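Drallska open day - quick notes from the visit

Posted May 13, 2021

Typing this up before I lose the handwriting. Went out to the Drallska store for the open day, mostly to see how they handle emergency deposits from smaller museums. Long trip, two buses, the second one late. Missed the welcome talk completely. Got there in time for the first group through the building.

The building

Old grain depot on the edge of town, converted in stages. Thick walls, few windows, and a floor well above the river. Ground floor is intake and quarantine, upstairs is shelving. They hold 1110 crates at the moment and there's room for roughly 300 more, if the back bay gets its new racks. Racks were promised for January. Not in yet.

Ye-seo Myung took our group. She runs intake. Fast talker, very good, no slides. Her main point, which she came back to several times: most losses in an evacuation happen to the paperwork. Objects arrive fine and the list doesn't match, or the list was left behind in a desk. So they do a short record first, at the door, and the proper one weeks later.

Intake procedure

Every crate gets a number before it is opened. Number goes on two sides, plus a paper copy inside. Then the quarantine room for insects and mold, then a short entry in Cerkix, their database. I asked if Cerkix can export to a normal spreadsheet. It can. Someone behind me asked about offline use and the answer was yes, but syncing afterwards is slow and they've had duplicate records out of it. Good to hear that said out loud.

The short entry has 10 fields. I copied down what I could: crate number, sending institution, contact person, material, condition on arrival, who opened it... didnt get the rest. She said she'll send the form to anyone who emails.

The Yeon deposit

This was the part I came for. Yeon is a small town museum that moved its whole collection out when the slope behind it started to shift. They had days. Staff packed the cases themselves with what was in the building - bed sheets, newspaper, archive boxes from the office. Drallska took everything in one go and has kept the original packing notes, including the pencil ones on the backs of envelopes. We saw copies of a few. Hard to read but they've been matched to nearly every object.

Legal side: the loan agreement was signed after the move, not before. Myung wasn't happy about it, said it would have been a real mess if anything had been damaged on the road. They now keep a half-page agreement ready that any museum in the region can sign in advance. I want a copy of that for us.

Alero

Short talk after lunch on Alero, the rock shelter survey up the valley. Not much on the protection side yet, mainly recording. They photograph the painted panels from fixed points so later damage can be compared. The visitor path runs too close and a fence has been argued over for years. Speaker ran out of time just as it was getting intresting. The projector was bad too.

Practical stuff

Lunch was soup and bread, fine. Lockers for bags, bring a coin. No photos upstairs. It's cold in there - wear layers, I had a thin jacket and regretted it by the second room.

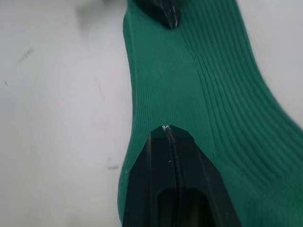 Next visit

They're planning another day for small museums, with a packing session in the intake room. No date set. I've put our name down for two places, let me know if you want one.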